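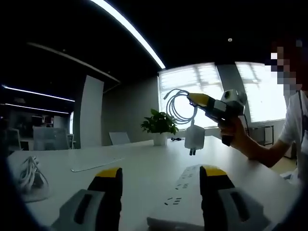 Figure 1. Conference table with a power strip and a coil of white cable.

My part of the project was flu shots in Nudport, meaning who got one last season and who skipped it. I started in April with the clinic's records, which Dorota Zalewska let me read in her office (she also fed me, thank you Dorota!). The town has 3000 people on the clinic list and 1670 of them had the shot, which was more than I'd guessed.

Then came the interviews. Mārtiņš Uibo and I talked to six people who'd skipped it, and I went in expecting big arguments about vaccines. Mostly we heard about bus times — the clinic closes before the late bus from Lumitz gets in. One man just hates needles, fair enough.

Six interviews is tiny, I know, and Kazimiera Wieczorek told me so twice when she read my draft. I'd like to do more in the fall, and ask parents too, as we only spoke to adults without kids.

The question sheet is in Appendix B.

Ebony Whitcombe, 21 June 2021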